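Chapter 13
The Packing Desk: Setting Up a Place to Wrap, Tape and Send
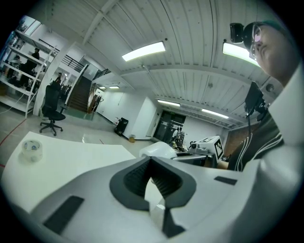 Sobia Khokhar

My first packing desk was the end of somebody else's lunch table, and I still remember the crumbs. Every parcel I closed there had a little something extra stuck under the tape, and I would like to think the customers were forgiving about it, though I suppose a few of them must have wondered. If you have come this far in the book you already know how to choose a box and how to cushion what goes inside it. In this chapter we step back from the box and look at the place where you stand to do the work.

A roll of clear tape and a white desk will take you a surprisingly long way. I have a soft spot for white desks, I admit — a stray screw or a scrap of label backing shows up on one right away, where a dark surface would hide it until it ended up in somebody's parcel. Clear tape is the opposite sort of thing. It is lovely on a finished box, where it lets the printing show through, and maddening on the roll, where the loose end melts into the layers and has to be hunted for with a fingernail. Fold the end over on itself every single time you put the roll down. Stand the roll up or lay it flat, whichever you like, but keep it toward the same end of the desk so your hand learns where to go.

Light matters more than beginners expect. Rows of ceiling panels, the kind you find in a big open workshop, give you a good even brightness, though you may catch some glare off the tape as you smooth it. Turning the box a little usually cures that. Look down as well as up, too: cables that run along the floor ought to stay well off to the side, away from the spot where you will be walking with your arms full and your view blocked.

When Horacio Medina and I set up the returns room at Kenano, we spent the whole of October moving one desk back and forth, and I can't say I regret an hour of it. We packed 1396 orders from that desk before anyone asked to change its height. (The person who asked was Aileen Sison, and she was quite right — it was too low for her, and she had been too polite to mention it!)

Key terms for this chapter: packing desk, seam, tab end, reach, staging area.

Before you read on, stand at whatever table you use now and close one empty box, slowly, from flat cardboard to finished seam. Write down each time you had to turn around or take a step. Keep the list handy, as we will come back to it in Section 13.1, where we begin with the height of the desk.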